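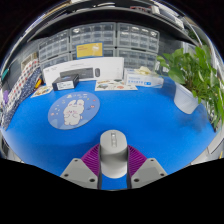
When a school or a town library decides to buy a robot, it begins with a plan for spending its money, called a budget. The robot's price is only one part of that plan. A robot needs fingers that suit its work, and the fingers may be ordered separately. Those shown have purple pads with thin ridges, and they are closing in on a gray and white cylinder. The buyer must also pay for everyday supplies, such as the box of gloves on the blue table, and for drawers in which small parts can be stored.

The Lodton Children's Library made its plan in October. One gripper from the Keogh catalog cost $176, and the library ordered 2 of them - one to use and one to keep as a spare. Extra pads and screws cost $46. The full plan, with the arm, the table and the delivery charge, came to $1,965.

Ferdinand Mayrhofer, who prepares the library's equipment plans, asks the same questions before each purchase. What job will the machine do? Who will learn to run it? How much will repairs cost next year?

Words to know
Budget: a plan for how money will be spent.
Gripper: the part of a robot that holds things.
Spare: an extra part kept in case the first one breaks.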